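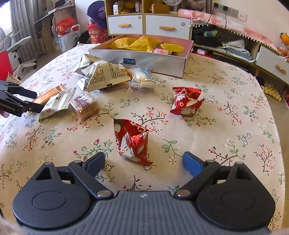 Snack sorting at Majumder, with the hand-held grippers out over the flowery tablecloth.

I'd expected robots at Majumder, the snack-box firm, and I got a tablecloth. Gayan Seneviratne handed me a gripper and told me to pick up a packet. Reader, I squashed it.

He's packed boxes for seven years, first at Stimar and now here, and these days two of his five shifts go on showing machines how it's done. "My wrists love it," he says. "My mates on the line aren't so sure." They've been promised their hours until December, and after that it's anyone's guess – the managers went a bit vague when I asked. Gayan wants the extra training pay put in writing. He can get through up to 100 packets before his tea break (I managed rather fewer!) and he still misses the radio on the packing floor.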